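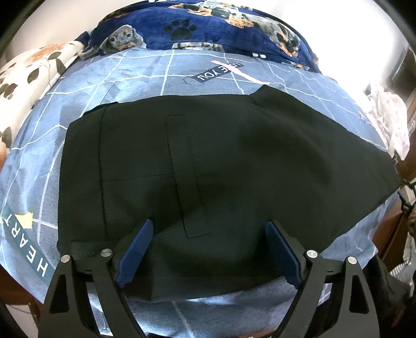
Black on blue, stitched strip down the middle.

Search this site
Search

How to host a finale watch party (fast version)

Posted by Rawiri Faulkner, July 14, 2023

Did one of these for the Gullus finale. 21 people, one couch. Learned a few things. Quick notes before I forget.

1. Pick your start time and stick to it. Say 7 on the invite, hit play at 7:30. Latecomers miss the recap, tough luck.

2. Test the stream the night before. Log in, update the app, check the sound. Hamish Cosgrove did his in April and spent the cold open typing his pasword with a remote. Painful.

3. Phones in a bowl. Spoilers come through the group chat before you've even seen the title card. If you're a time zone behind, double it. Mute the show's name too.

4. Food you can eat in the dark. Popcorn, sausage rolls, cut up fruit. No soup. Nothing that crunches in the quiet bits (corn chips, looking at you).

5. Prediction slips. Everyone writes who dies, who kisses, who comes back. Fold them, stick them in a jar, read them out in the last ad break. Winner takes the good chair for next season.

6. Dress code, optional. We went with Tillora's favourite colour, black head to toe. Cheap, everyone owns some already.

7. Ads on? That's your loo break and drinks refill. No ads? Agree on one pause, halfway. One!!

8. Leave time after. People want to yell about the ending. We went over an hour on whether Bright knew the whole time. She did. Obviosly.

Got a small telly? Sit the tall ones at the back, floor cushions up front, captions on. Works fine.

Recap of the episode itself coming when I've rewatched it.

170 shares
21 comments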